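19/02/2021, sound workshop notebook

Carried on with the small rig for the Clonari night in November. Two tops on stands, one sub, the old mixer. Nandi Motaung was in until lunch and did most of the listening while I moved things.

First job was the hum on the left channel. It stayed when I swapped the cable and it stayed when I swapped the speaker. It went away with the turntable ground wire moved to the other post on the mixer. The first post is loose. I tightened it from inside and put a dab of red paint on it so we can see if it turns again.

Next, the crossover. Skerkov's set list is nearly all slow, heavy techno with long kick tails, and at 100 the sub was muddy from the booth. Tried it lower. Nandi liked it better at the back of the room, I liked it better up front. Left it low for now.

Levels:
- mixer master at the 2 mark, no higher
- sub amp three clicks down from full
- 1,000 Hz tone used for matching the tops, left one a touch louder, trimmed
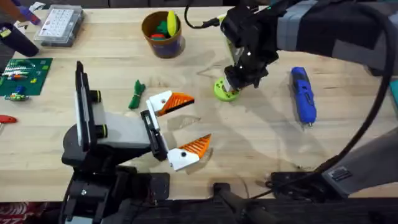
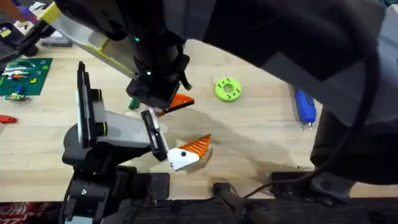
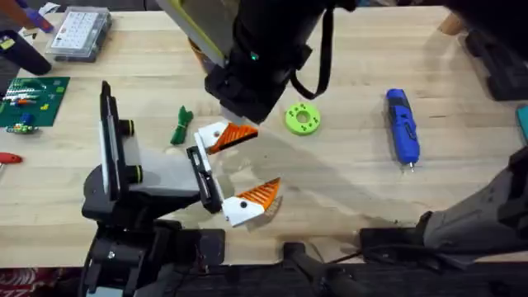
Light wood bench, both arms.

Do we need a second sub for the Clonari room? One will do for 400 people if it goes in the corner by the booth, and a second one would only help the bar side, where people want to talk.

The license says 399 plus crew, so plan on that. Dolores Pettigrew has the floor plan and is going to mark where the stands can go without blocking the side door. Ask her about the power as well. Last time the lights and the amps were on the same circuit and we heard the dimmers all through the Flusotik set.

Played the Srivastava remix four times at the end, twice on each crossover setting. The breakdown has a very low sweep that makes the left stand buzz. It was the height pin. Wrapped it with tape and the buzz stopped. Needs a proper rubber sleeve.

To do:
- new ground post for the mixer, same thread
- rubber sleeves, both stands
- label the long cables by length, the tags have come off again
- get Skerkov's final list and check whether he is bringing his own needles

Amps off at the wall. Mixer is on the top shelf with the lid off, screws in the jar next to it.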